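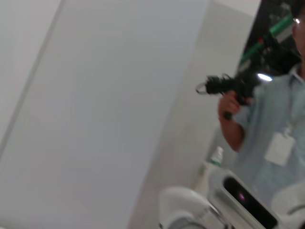 Henryk Szulc asked under my last post why we don't just program the thing, if it takes this long to show it anything. Fair question Henryk, and my reply got so long that it's become a thread. Sorry in advance (not very sorry).

2/ Short version: you can program it if you know where everything will be. We don't. Parts come out of the tub at Landen any way up they fancy, and I'd be writing rules until I retired. So a person holds a handheld gripper, does the job with their own arm, and the recording is what the robot learns from.

3/ The bit I love is how quickly people get it. You close your fist, the tip closes. You turn your wrist, it turns. My first go was in May and I was grinning like a kid by lunchtime.

4/ My first go was also rubbish! I had 700 demonstrations by the end of that month and we threw out the whole lot. I'd been picking things up the way I do at home, fast and a bit sideways, with a little flick at the end. A human wrist will do that flick all day. The arm has joint limits and it sulked.

5/ So the first thing you learn is to move like the robot. Slower than feels natural, but smooth. No stopping halfway to think, either. If you pause over the tray while you decide, it learns to pause over the tray. We had one version that hovered beautifully and never put anything down.

6/ We do remote control as well. Someone asked which is better and I go back and forth. With remote control you're driving the real arm, so whatever you record is something the arm can do, full stop. But it's tiring and you can't feel a thing through it. By hand you get far more done in a morning and you notice when a part catches.

7/ At the moment it's by hand for the picking and remote for the last bit, where the part has to go on its peg. The peg is tight. I mean properly tight, you have to wiggle it, and the wiggle is exactly what gets lost if you record it by hand and play it back on a different set of joints.

8/ Numbers, for those of you who like them (hello, Prastska lot). Second set, started from scratch: 2,795 demonstrations recorded. 1,492 kept.

9/ Yes, I know. That looks like a terrible waste and I got some looks when I put it on the whiteboard. A good chunk of those went because of me changing my mind about which way round the part should face. Decide that BEFORE you start. Write it on a bit of paper and tape it up where everyone can see it.

10/ The rest were the usual. Forgot to start from the home position. Started talking to somebody. Dropped it, picked it up again and carried on as if nothing had happened.

11/ On drops though, this surprised me. I was binning every one with a fumble in it, and Wogan's notes from their own picking job said to keep some of the fumbles as long as you recover properly. We tried it. Night and day. The robot now misses, opens, backs off and goes again, and the first time I saw it do that I made a noise I'm glad isn't recorded.

12/ (It is recorded. The audio was on.)

13/ Someone else wanted to know how many you need. I can only tell you about our one job. Below 1,000 or so it was hopeless, then it got better in a lurch and then slowly. I'm aiming for over 2,000 good ones before we try it with the second tray, and I'll post whatever happens, even if it's embarrassing.

14/ More people helps too. I did nearly all of the May set myself and it learnt my habits, including reaching in from the left every single time. Put a part on the right-hand side and it would go the long way round, exactly like me. With four of us swapping over it's much less fussy about where things are.

15/ Swap more often than you think you need to, by the way. Twenty minutes and then hand over. After that your elbow drops and you don't notice, but you can see it plain as day when you look back through the recordings.

16/ Things I'd still like to sort out: the shiny parts (it reaches for the glare), the handover between the picking bit and the peg bit, and a nicer way of marking the bad ones as you go. At the moment we shout "bin that" and someone types it in. Trenda have a foot pedal for it and I'm very jealous.

17/ Two of you asked about learning this without a background in it. Please do! I came from the packing side and I'd never written a line of code. What I did know was how the parts behave, which ones stick together and which ones roll, and that has been more use than anything I've read since. The people who've done a job by hand for years make lovely demonstrations.

18/ Tray two starts properly after 6/8/24, assuming the new pegs turn up. Henryk, if you're still reading, come and have a go, you'd be good at it. You'll want short sleeves, cuffs catch.

19/ Oh, and to whoever asked about left-handers: yes, works fine, we've got one. Mix them in from the start though, don't add them all at the end like we did.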